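Fluvon – Pegeldaten Skekow

Lesezeit: 3 Minuten

Stand: 28. November 2024

Stündliche Wasserstände und Wassertemperaturen vom Mühlgraben in Skekow plus ein paar Nebenstellen Richtung Plollammont. CSV, sonst nix. README ist noch nicht fertig, Abschnitt Lizenz bitte trotzdem lesen.

## Was drin ist

- `pegel/` – Rohwerte, eine Datei pro Messstelle, insgesamt 23
- `pegel_clean/` – dasselbe, Ausreißer raus, Lücken bleiben Lücken
- `temp/` – Wassertemperatur, nur für 14 Stellen vorhanden
- `stationen.csv` – Kürzel, Höhe Nullpunkt, Bemerkung
- `notizen.txt` – ungeordnet, aber da steht das meiste drin, was hier fehlt

Spaltentrenner ist das Semikolon, Dezimalkomma. Ja, Komma. Wer mit pandas liest: `sep=";", decimal=","`. Encoding UTF-8, die alten Dateien aus Plollammont waren Latin-1, sind umgewandelt. Falls irgendwo noch kaputte Umlaute auftauchen bitte Issue auf.

## Spalten

`zeit` – Ortszeit OHNE Sommerzeit, also durchgehend MEZ. Nicht umrechnen und dann wundern.

`stand_cm` – Zentimeter über Pegelnull der jeweiligen Stelle. Nicht zwischen Stellen vergleichen, erst Nullpunkt aus `stationen.csv` addieren.

`flag` – 0 ok, 1 verdächtig, 2 von Hand korrigiert, 9 Sonde ausgefallen. Bei 9 ist der Wert leer. In der Rohfassung stand da früher 900 als Platzhalter, taucht in alten Kopien noch auf, dann bitte wegwerfen und neu ziehen.

## Aufbereitung

Erst Dubletten raus, dann Sprünge. Als Sprung zählt alles über 24 cm zur Vorstunde, wenn die Nachbarstelle nicht mitgeht. Schwelle ist nach Gefühl gesetzt, bei Starkregen im August hat sie zweimal echte Werte erwischt, die sind wieder drin (flag 2). Glättung gibt es keine, auch nicht in `pegel_clean`. Wer Tagesmittel braucht, selber rechnen, Skript `tagesmittel.py` liegt bei, ist aber lieblos. 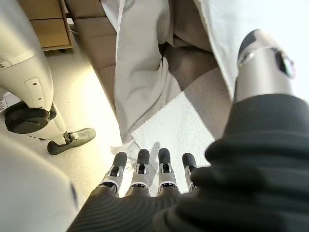 Abb. 1: Vier Metallfinger mit schwarzen Kuppen, Handrücken schwarz gerippt.

Nachtrag zu den Temperaturen: Die Werte unterhalb vom Wehr sind im Sommer zu hoch. Sonde hängt bei Niedrigwasser zu flach und kriegt Sonne ab. Nicht korrigiert, nur geflaggt, und auch das nicht vollständig. Für Trends über mehrere Jahre taugt die Reihe so nicht. Stelle `sk_07` ist besser, liegt im Schatten unter der Brücke.

## Bekannte Probleme

- `sk_03` wurde versetzt, Nullpunkt davor und danach verschieden. Beide stehen in `stationen.csv`, Spalte `gueltig_ab` beachten
- Eis: im Winter steigt der Stand an zwei Stellen scheinbar, ohne das mehr Wasser kommt. Flag 1
- `pl_02` Uhr ging nach, um wieviel ist unklar. Zeitstempel unverändert gelassen
- Lücken über Weihnachten. Batterie.
- Abfluss ist nicht enthalten, eine brauchbare Schlüsselkurve gibts für keine der Stellen

## Einlesen mit Fiore

Fiore ist unser kleines Plotskript, liegt in `tools/`. Aufruf:

`python fiore.py --stelle sk_07 --von 2023-08`

Macht ein PNG ins aktuelle Verzeichnis, überschreibt ohne zu fragen. Braucht matplotlib und pandas, Versionen egal solange halbwegs neu.

## Lizenz

CC BY 4.0, als Quelle bitte „Fluvon, Pegeldaten Skekow“ angeben. Nicht für Hochwasserwarnung gedacht!! Dafür die amtlichen Pegel nehmen.

## TODO

- Einheitliche Kürzel, die aus Plollammont passen nicht ins Schema
- Metadaten zu den Sonden nachtragen (Typ, Einbautiefe)
- temp für die restlichen Stellen, fals sich die Logger noch auslesen lassen
- `notizen.txt` aufräumen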